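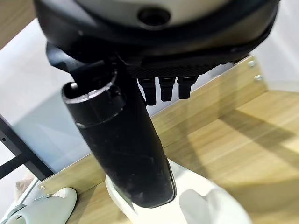
Róisín Geraghty
Research engineer, Dreston

4. Collecting the demonstrations

4.1 Task and operators

The task is to sort and straighten footwear on a set of open shelves. An episode begins when the operator presses the foot switch and ends when the operator presses it again, or after 400 seconds. The operator drives both arms from a seated station on the other side of the room and sees the wrist and head views on two monitors. No operator looked at the shelves directly while recording.

Nine operators took part. Four had used the station before. The other five were given one morning of practice, and nothing recorded during practice was kept. Viola Pagano wrote the task sheet, which names the starting layout and the goal layout for each episode but leaves the path between them to the operator. Early drafts of the sheet told people which hand to use. We dropped that instruction in June, when we saw that operators who followed it paused for a long time before each grasp, and the policy learned to pause too.

In total we recorded 2458 episodes. Musyoka Minja reviewed all of them at double speed and marked each one as complete, partial or spoiled. Partial episodes stay in the training set with their label. Spoiled ones, mostly dropped network connections and operators starting from the wrong layout, do not.

4.2 Views

Every episode has a head view and a wrist view, stored with the joint positions and the hand commands. The two views do different jobs. The head view fixes which shelf and which item the operator is going for. The wrist view matters in the last part of the reach, when the hand itself covers much of what the head camera would otherwise see. It also has parts of the hardware in it at all times, and we did not mask these out. In a small trial, a policy trained on masked wrist images placed its grasps less evenly than one trained on the raw images, so we kept the raw images for everything reported in Section 5.

We changed the room lighting between recording blocks but not within one. Shadows of the hand on the shelf board are therefore a regular part of the wrist data.

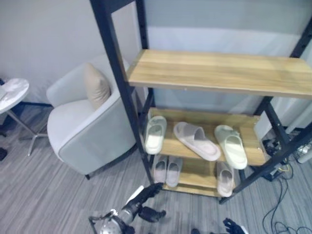
Figure 3. Head view during an episode, with an arm reaching toward the bottom shelf.

Layouts were drawn from a list of 53, written by Leif Kvam before recording began. Each layout gives the shelf, the spacing and the heading of every item, and says whether the two halves of a pair start together or apart. Layouts with an unused shelf were put in on purpose. In Figure 3 the top shelf is bare and the six slippers are divided evenly between the middle and bottom shelves, so the operator has a free surface to work with but must reach low for half of the items. Low reaches are harder to drive, and operators put them off when the task sheet allowed it. To balance this, we asked for the bottom shelf first in every second block.

The pale footwear was also a choice. With items close to one another in color, the policy cannot match a pair by color alone and has to use shape and position. Catríona Ó Dubhghaill ran the same collection with strongly colored items at the Keogh site, and we compare the two sets in Section 5.3.

4.3 Labels and splits

Each complete episode was cut into reach, grasp, carry and release. The cuts were made automatically from the hand commands and then corrected by a person. Most corrections were to the start of the grasp, where operators often close the fingers a little, open them again and shift the wrist before closing for good. We label the whole of this as grasp.

The test split holds out full layouts, so no layout appears in both training and test. All nine operators appear in both. A split by operator is given in the appendix.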